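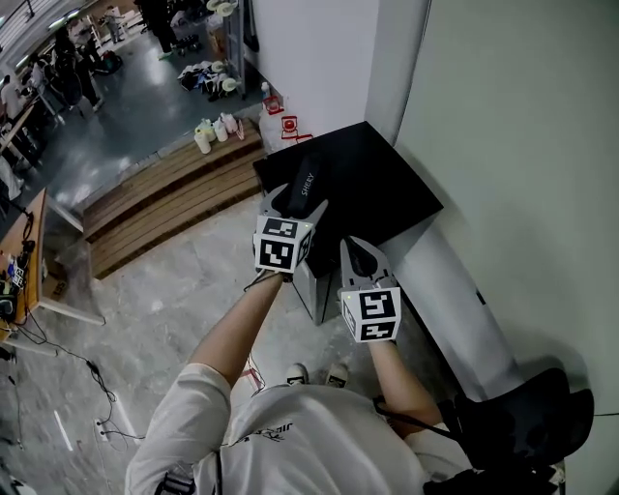 Pouches, cords and the great spring sort-out

Dear neighbours,

Every year, when we put the call out for spare bags, cases and pouches, I tell myself we will get a modest little pile, and every year I am wrong. The Garkmont swap shelf took in 476 of them over the winter, from pencil cases to camera bags to those zippered things that come free with a pair of headphones, and a good many are still looking for a home. Please come and have a rummage!

A pouch is such a humble thing, but I have become very fond of them. My own kitchen drawer used to be a nest of chargers and odd adaptors, and I would stand there tugging at one cord while four others came up with it like weeds. Now each lot has its own bag, with a scrap of masking tape on the front saying what is inside (I use a laundry marker, as the ordinary pen rubbed off within a week). Black pouches all look alike in a drawer, even the ones with a name printed on them, so do label yours, or tie a bit of coloured wool to the zip.

If you are sorting at home, clear one table completely before you begin and lift things onto it one at a time. I know how tempting it is to tip out the whole drawer – I have done it, and ended up eating supper off my lap for two nights. Check every pocket before you donate, please. Last time we found 137 coins, a house key and a very old peppermint, and the key is still on the hook by the door if it sounds like yours.

Power strips and extension cords are welcome too, provided they are in good order. Wipe them down, coil them loosely and fasten them with a twist tie or a bit of ribbon. Don't wrap them tightly around your hand and elbow the way my father did, as they never lie flat again. Anything with a cracked plug or a frayed cord should go in the grey bin at the Cliltoseck depot instead.

The shelf is open from 9 in the morning until 4 in the afternoon, all through September, and you needn't bring something to take something. Larger bags and knapsacks are on the bottom rack, small pouches are in the baskets at eye level, and the labels and wool are in the biscuit tin beside them. Please put the lid back on the tin when you are done, as the wool does wander.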